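**装箱自动化**（又称包装工位自动化）指把日用品放入、取出和整理纸箱的工作，部分或全部交给机械完成，也包括为此所做的示范与训练。它在仓储业里不算显眼，却是最有意思的一块：人伸手一抓就能办到的事，拆开来看处处是学问！

## 概述

早期的装箱机械只认形状统一的货物。1958年，哥德式木箱厂古洛迪克（Gulodik）装设推杆式装箱线，只能处理同一尺寸的罐头，换一种规格就要停机2天。如今的难点转到了混装：软包、纸盒、瓶子挤在一个箱子里，软包一捏就变形，夹爪的角度和力度都得随之调整。

手持夹爪是近年常见的示范工具。操作者握着它干活，动作与机械臂末端相近，熟悉货品的员工不必学编程，也能把手上的经验传下去。两人合用一个纸箱时，还要学会互相让位。 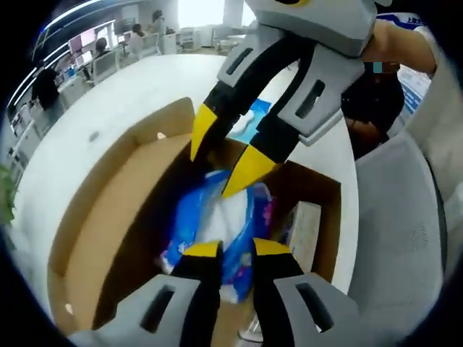

## 工位与物品

示范工位往往就设在办公区里，一张桌子、一个敞口纸箱便可开工。泽尔塔赫（Zeltach）的工位手册列有178种练习物品，其中软包装占了将近一半，被公认最考验手感。

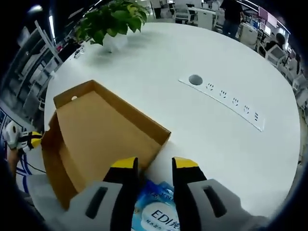

*夹爪两指之间的浅蓝色软包装，左侧为敞口纸箱*

瓶类则是另一番乐趣。圆柱形的瓶身容易滚动，靠着箱壁时，夹爪能伸进去的空隙又很窄，入爪的方向因此格外讲究。
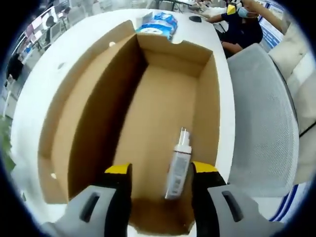

*平放在纸箱内的白色喷雾瓶*

## 对员工的影响

变化最大的是工作内容。多尔图利（Doltulley）仓库自3月起试行新排班，每组6人，轮流担任装箱、示范和复核。老员工的手法第一次有了名字，“侧推”“压角”“让位”都写进了培训材料，新人学起来快得多。

弯腰和重复抓握减少了，新的负担也随之而来：示范要求动作平稳，长时间握持工具，手腕容易疲劳。豪根（Haugen）的做法是缩短单次示范时间，并把示范计入正式工时。计件工资如何折算，各处做法仍不一致。

## 参见

- 人机协作
- 示范学习
- 仓储物流

*本条目最后修订：2023年8月21日，星期一*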